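Lonholm Volleyball Club: coaches and helpers wanted, November start

We use cookies to make this site work. Accept / Manage

Assistant coach needed for the under-16 girls. Two evenings a week plus home matches. Level 1 badge or willing to get one, we pay the course fee. £25 a session, travel on top if you're coming from Avberg or further.

Also after a scorer for the Pace League fixtures. Unpaid, but tea and a club hoodie. Seven home dates, all afternoon starts. No experiance needed, we'll show you the sheet.

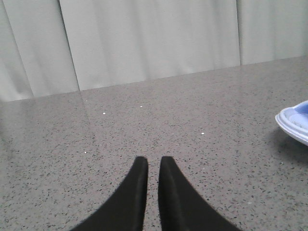

Players too. Middle blockers especially, and a second setter for the women's team now Bilalis have pinched ours. Trials 7pm at the sports hall, bring knee pads and indoor shoes. First session free.

Coaches must have a current background check or be ok with us doing one. Two references please, one from a club or school if possible.

Short email to Tatiana Kolář via the contact page, say which role your after and which evenings you can't do. Replies within a week, hopefully.

Last updated: November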